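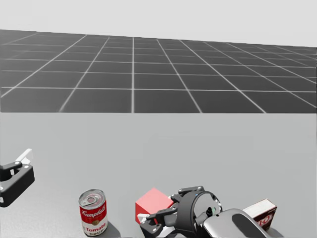
Recording a demonstration in Wuvetti takes less time than tidying up a bad one, so set the session up properly first. The simulator gives you two arms and a plain table, and you drive both arms by remote control. Start with a simple target. The red cube beside the open fingers of the right gripper is a sensible choice, as its flat sides are easier to line up with than the curve of the soup can.

Before you record

Load the Okdale table layout and set the control rate in the session menu. Move both hand controllers to a comfortable height, then press Park to send the arms to their start position. Check that each gripper opens and closes fully. If one arm lags, restart the link.

Recording the grasp

1. Press Record and hold still for five seconds.
2. Bring the gripper in from the side, with the fingers open wider than the object.
3. Slow down for the last part of the approach. Jerky corrections here are copied faithfully by the trained policy.
4. Close the fingers, pause, then lift straight up.
5. Set the object down, open the fingers and back away before pressing Stop.

Keep the idle arm clear of the working one - a collision spoils the whole take.
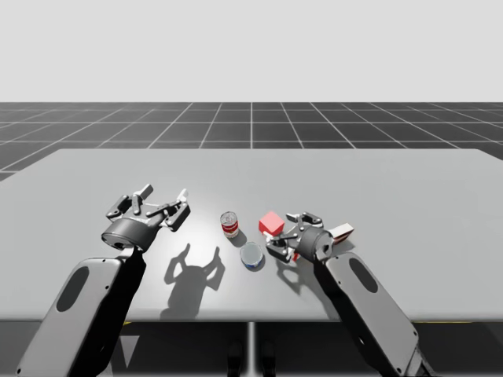 Both arms over the table, with the soup can, tuna can and red cube between them.

Checking the take

Play each recording back at half speed. Delete any take in which the object slips or the fingers pass through it. Soledad Wojcik's set for the Avis trial kept 375 takes, and almost all the rejects failed at the release. Vary the starting position of the object between takes, and save each one under a new number.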